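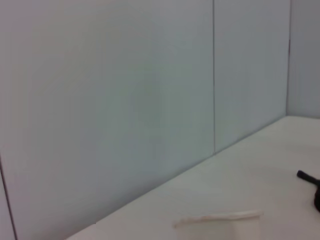
Snædís Hviid had been up since five when I got to her lab, and she'd already had what she called a bad cup morning. I asked what makes a cup morning bad. "White cup, white table, gray walls," she said, pulling out a chair for me with her foot. "The arm reaches in, the wrist camera gets close, and there's almost nothing to look at. You'd be surprised how little there is in the world once you're that near to it."

I'd come to talk about a paper she and her colleague Karabo Sibiya put out in June, the one about teaching a robot arm to back up. I'd read it twice on the train and understood it maybe one and a half times, so I was glad when she offered to start from the beginning. She talks fast and draws on whatever is in reach (in my case, the back of my parking receipt, which I later had to explain to a machine at the exit).

The beginning goes like this. A lot of robot arms now learn from demonstrations. A person steers the arm through a job, the arm's cameras and joints get recorded, and a model is trained to do what the person did given what the cameras saw. Snædís's group works with setups where the most important camera sits on the wrist, right behind the fingers, because that's the one that sees the last few inches before contact.

"And the last few inches are where it all goes wrong," she said. "From the overhead camera you see the whole table but the fingers are hiding the thing you want. From the wrist you see the thing you want, until you're pointing slightly the wrong way. Then you see wall."

I asked if seeing wall was really that big of a deal. Couldn't the arm just look around?

"It could! It doesn't know that it should." She laughed. "People who are good at driving the arm almost never get lost, so the recordings have almost no getting lost in them. Then the model gets lost, and it has nothing to copy. It keeps doing something. It'll do something very confidently into a corner."

This is where Karabo came in, both into the story and into the room, carrying a laptop with the lid half shut. He's the one who noticed that their failures had a look to them. He'd been going through wrist video late one evening, sorting the runs that worked from the runs that didn't, and he started guessing the outcome before the end. "I wasn't watching the arm at all," he told me. "I was only watching how much of the view was blank. If it went mostly blank and stayed that way for 2 seconds, I'd put it in the fail pile, and I was nearly always right."

So they tried the dumb version first, Karabo said, and he was careful to say dumb with affection. They measured how much useful detail was in the wrist view at each moment, and when it dropped too low for too long, the arm stopped and retraced its own recent path until the view got interesting again. Then the model took over from there.

"No extra training," Snædís said. "Same model, same weights. We called it Gredavura because Lesego was naming things that week."

Lesego Ngubane, I should say, is the group's engineer, and she was under a bench for most of my visit, working on a cable. I did ask her about the name. "It was free," she said from the floor.

The dumb version worked a little. It also caused a new problem that I found kind of charming, though I gather it was less charming to live with. The arm would wander off toward the blank wall, get nervous, back up to where it could see the cup, and then do precisely the same thing again. Reach, wall, back up. Reach, wall, back up. Karabo has a clip of this going on until the time limit hits. He showed it to me on the laptop and we watched the whole thing, which felt longer than it was.

"The model isn't wrong by accident," Snædís said. "If you put it in the same place with the same view, it makes the same mistake. Why wouldn't it? So backing up alone just gives it another chance to be wrong in the same way."

What they needed was for the arm to come back and see the job a bit differently the second time. And this is the part of the paper that I think is neat, so bear with me.

They went back to the demonstrations and asked for a different kind. Instead of recording only clean runs, they had the drivers start from bad spots: the camera aimed at a seam between two panels, or with just the rim of a cup poking into the bottom of the view, or a dark handle showing at one side with most of it out of sight. From there the driver had to find the object again and finish the job. Short recordings, most of them. They collected 1,278 of these recoveries, on top of 1,622 ordinary demonstrations they already had.

I asked who did all that driving. "Refilwe," they both said.

Refilwe Potgieter joined us by phone, since she's on a different shift now. She had opinions. "The hard part is not cheating," she said. "I can see the table. I'm standing there! I know where the cup is. So the first ones I did, I'd swing straight to it, and that's useless, because the robot can't know what I know. You can't teach it to guess right by magic."

So they changed how she worked. They put a curtain up between her and the table and let her see only the wrist view. Her driving changed right away. She'd tip the camera down a touch and look for the table line, follow it until something showed up, pull back to get more of it in, and then go. "You use the edge where the wall meets the table like a railing," she said. "You just hang on to it and go along. I hadn't planned it, I just noticed I was doing it every time."

When they trained on the curtain recordings, the arm started doing the railing thing too. Karabo says he got up and left the room the first time he saw it, just to have a minute. Snædís is a lot drier about it. "It copied what it was shown. That's what it does. But yes, it was a nice afternoon."

Here I wanted numbers, so I'll give you the one they're happiest to be quoted on. They ran 100 trials that started lost, each with the wrist camera looking mostly at wall, for three versions of the system: the plain one, the one that only backs up, and the one trained on Refilwe's recoveries that also backs up. The last one finished more than twice as many as the plain one. I asked why they lead with that comparison in the paper and put the backing-up-only version in a later table, and Snædís made a face. "A reviewer asked that too. The fair comparison is the middle one. The gap is smaller. It's still a gap. Please write that it's smaller."

It's smaller.

What about the recoveries without the curtain, the ones where Refilwe could see everything? They kept a batch of those and trained on them as a check. They helped hardly at all. In some cases the arm got bolder, swinging hard in one direction as if it knew something. "That was the result I'd have bet against," Karabo said. "I figured more data is more data. I owed Snædís lunch over it, and I still do."

I asked about white on white, the bad cup morning. Was that solved?

Not at all, it seems. The measure they use for a blank view is crude, and a pale cup close up on a pale table can look an awful lot like more table. The rim helps if it catches a bit of shadow. If it doesn't, the arm may decide it's lost while it's right on top of the thing. They've tried making the measure smarter, and they've tried learning it from data, and so far the smart ones fail in ways that are harder to spot. Reshma Nkosi, a student in the group, has been on this since the spring, and she was blunt when I caught her at the coffee machine. "The model should just know when it doesn't know," she said. "Everybody wants that. I've got three versions of it and I don't trust any of them yet."

I wondered out loud about fixing the room instead. Put up patterned walls, buy red cups, done? Snædís had clearly heard this one before and was nice about it. They did put patterned paper on the panels for a week, and the numbers went up, and she took it down again. "I'd be solving wallpaper," she said. "People have plain kitchens. They have white plates. If it only works with my wallpaper then I've learned about my wallpaper."

The other thing she wanted me to include is the cost. Backing up takes time, and the arm is cautious now. On easy starts, where the plain version would've gone right in and picked the thing up, the new one sometimes stops to look around first. It finishes about as often, but slower. For a lab that's fine. For somebody packing boxes it might not be, and she said she wouldn't argue with a person who turned it off.

Before I left I got to try driving behind the curtain myself. I lasted one run. You have this small, soft view, and gray goes by, and you honestly can't tell if you're moving along the wall or toward it. I found a dark shape at the right side, got excited, turned the wrong way and lost it. Refilwe, still on the phone, asked what I was looking at.

"Wall," I said.

"Go down till you hit table," she said. "Then go slow."

I did find it again, for the record. The group is collecting a new set now with two arms sharing one table, where the second arm can be the thing that blocks your view. Lesego's cable is for that one. They start recording Thursday, if it holds.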